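Extras Wanted for School-Gate Drama "Lanska"
Print | E-mail

Trornell is looking for 60 background players for its six-part television drama Lanska. Filming is in June, in and near Stustby.

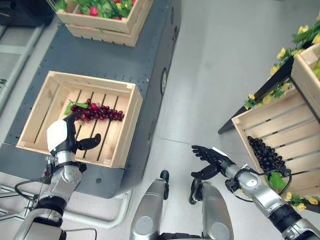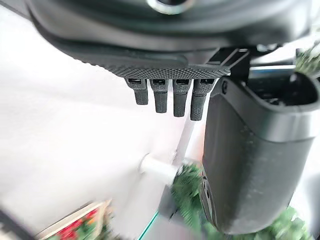

Posted by Rónán Buckley, extras casting

Lanska is about four families, one parking lot and a missing bake sale cash box. It gets darker after that. Ultan Mulcahy directs, from scripts by Nic Aodha, who has sat through a lot of PTA meetings and has clearly been taking notes.

We need parents, teachers, crossing guards and a choir that can sing slightly flat on purpose. If you sing flat by accident, please apply too, but tell us. No acting experience is required. The ability to stand next to a minivan for four hours and look as if you just got there is worth more to us than drama school.

You should be 18 or over and free for at least three shooting days. Call time is 5:30 a.m. We put that near the top of the first draft of this ad and got very few replies.

Extras are paid by the day, with breakfast and lunch. Breakfast is good. Lunch is whatever breakfast was, in a wrap.

Please bring two changes of clothes in dull colors. No logos, no stripes, nothing you would wear to be noticed. Episode four has a funeral, so a dark coat gets you extra days. A car more than ten years old gets you a small car fee and our respect.

You may not post about the plot, photograph the set or ask the leads who took the cash box. They don't know. They only have scripts up to episode five.

For our last series we had 1,000 applications and read every one, including the poems. Send a recent photo, your height, your available dates in June and a line on which end of the school pickup line you belong in. Mark it "Lanska extras" and send it to Trornell, Room 406, Stustby Studios. Head shots by professionals are fine. So is you in your kitchen.

Print | E-mail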